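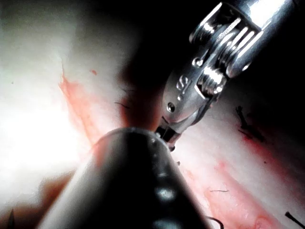 4.2. La main, le fil et la parole : ce que disent les enseignants de suture

Il nous faut revenir un instant sur ce qui, dans nos entretiens, nous a le plus retenus, et que nous n'avions guère prévu en préparant la grille : la place que prend la conversation dans l'apprentissage du nœud chirurgical. Nous étions partis, Olga Ocampo et moi, avec l'idée un peu scolaire que l'on apprend à suturer en regardant, puis en refaisant. Or les enseignants rencontrés à Gesby et à Poslow nous ont parlé, longuement et avec beaucoup de gentillesse, de mots. Des mots du tissu, des mots de la tension, de ces petites expressions de maison qui passent d'une génération d'internes à la suivante sans figurer dans aucun manuel.

Le corpus transcrit compte 553 séquences de consigne orale, dont 501 ont pu être rattachées avec certitude à un locuteur. Dans 86 d'entre elles, la consigne repose sur une comparaison empruntée à la vie domestique : on ferme une plaie « comme on borde un enfant », on serre « comme un lacet neuf », on laisse du mou « comme à une nappe qu'on n'a pas fini de lisser ». Hortensia Benítez, qui a formé des internes pendant une bonne partie de sa carrière, nous a confié qu'elle tenait la plupart de ces images de sa propre cheffe de service, et qu'elle en avait peut-être inventé deux ou trois, sans plus savoir lesquelles (elle en riait beaucoup en nous le disant, et nous avec elle).
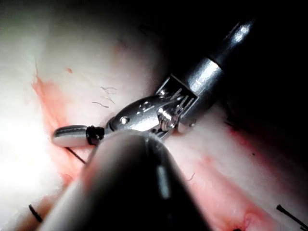
Figure 3. Instrument métallique articulé, à droite ; au premier plan, la tige sombre d'un second instrument.

On aurait tort, cependant, de ne voir là que du folklore. La comparaison domestique apparaît de préférence lorsque la consigne technique a déjà été donnée une première fois et que l'élève hésite encore. Elle vient en second, comme une reprise, et s'accompagne presque toujours d'un ralentissement du débit. Macario Chávez parle joliment, à ce propos, de « phrase de repos » : l'enseignant ne dit rien de neuf, il laisse à l'autre le temps de reprendre son geste. Nous avons conservé ce terme dans la suite de l'article, faute d'en avoir trouvé un meilleur.

Reste la question de la langue. À Poslow, où l'on enseigne en deux langues, les phrases de repos sont dites dans celle de l'élève, même quand tout le reste de la séance se déroule dans l'autre. Sunita Lindqvist, à qui nous devons la relecture patiente des transcriptions, y voit une marque d'égard ; nous serions tentés d'y lire aussi une habitude d'atelier, proche de celles que Mwangi Mfinanga a observées chez les tailleurs de Maldonado. Nous reprendrons ce rapprochement dans la section 5, à partir des entretiens menés en mai.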